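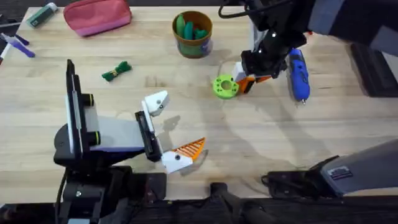 # Tedwood Pinboard Patterns

Cutting files and notes for making a cork pinboard at home, with a fabric cover and a simple frame.

Last updated: June 24, 2020

## Contents

The folder has 16 patterns in SVG and PDF. The largest board is 100 cm wide. Please print at full size - the option "fit to page" will change the measures.

## Known problems

Pattern 42 has a wrong corner angle. Rui Garcia is drawing it again.

## License

Free for home and classroom use.

Related:
- Bandara fabric guide
- Skarkeck frame corners

Contact: Aba Tetteh | © Tedwood | Back to top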